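4.2 Where the dishes go between the sink and the shelf

We turn now to a part of the kitchen that earlier studies of household storage have mostly walked past, and that is the short stretch of counter where clean dishes wait before they are put away. When we began our home visits in Ditano we had no plan to write about it at all. Our interview guide asked people about cupboards, drawers, pantries and the tops of refrigerators, and it had a single line about "drying," which we expected to get through in a minute or so. It turned into one of the longest parts of nearly every conversation, and by October we had rewritten the guide to give it a page of its own.

The households in this part of the study came from two neighborhoods, Ditano and Maglaya, which differ a good deal in the age of their housing. Kitchens in Ditano tend to be narrow, with one run of counter and the sink at the far end. Those in Maglaya were mostly rebuilt by later owners and have more room to spread out. We had supposed that the smaller kitchens would be the tidier ones, simply from need, and that people with less counter would put their dishes away sooner. We were wrong about this, and we are grateful to the families who were patient enough to show us why. In the narrow kitchens the rack was very often treated as a shelf in its own right. The same bowls and cups went from the rack to the table, from the table to the sink, and from the sink back to the rack, and they might go a whole week without seeing the inside of a cupboard.

We came to call these dishes the "standing set." Of the 148 households that kept a kitchen diary for us, well over half described a standing set of one sort or another, though of course they did not use our name for it. One woman in Maglaya called hers "the ones that live out," and we rather wish we had thought of that first. The set was usually small - a bowl or two, a favorite mug, a plate for toast - and it belonged in most people's minds to the morning. Dishes used in the evening, or kept for guests, were far more likely to be dried and put away the same night.

What people told us about drawers was closely tied to all this. A drawer near the rack was used differently from a drawer across the room, even when the two held the same sorts of things. People spoke of the near drawer as a place to drop something in on the way past, often without closing it until the whole job was done. The far drawer had to be decided on. Several diary keepers wrote that they would carry spoons to the near drawer one by one, but would save up things for the far drawer until there was a handful worth the walk. Figure 6 shows a rack and a drawer used in the same work area. 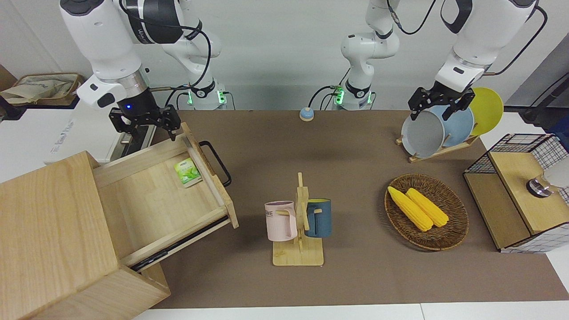 Figure 6. A gray bowl in a dish rack, at right, and an open drawer, at left.

The type of rack mattered less than we had thought it might. We asked about folding racks, racks that sit over the sink, and plain trays with a towel laid in them, and found standing sets in homes with each of these. Where the rack stood seemed to matter a great deal more. A rack within easy reach of the table, or of the kettle, gathered a standing set quite quickly, while one tucked into a back corner was emptied more often and filled less. Two families moved their racks during the diary period for reasons of their own, and both wrote afterward that they had started reaching for different cups.

We should add a word of caution here. The diaries were kept by whoever in the home offered to keep them, and this was very often the person who did most of the washing up. Other members of the household may see the rack quite differently. In a few of our longer visits we heard a friendly quarrel on the subject, with one person calling the rack "full" and another calling it "ready." We did not set out to settle such matters, and the diary pages were too brief to tell us how common they are. We come back to shared kitchens, where the question of who empties the rack is a good deal less friendly, in Section 4.3.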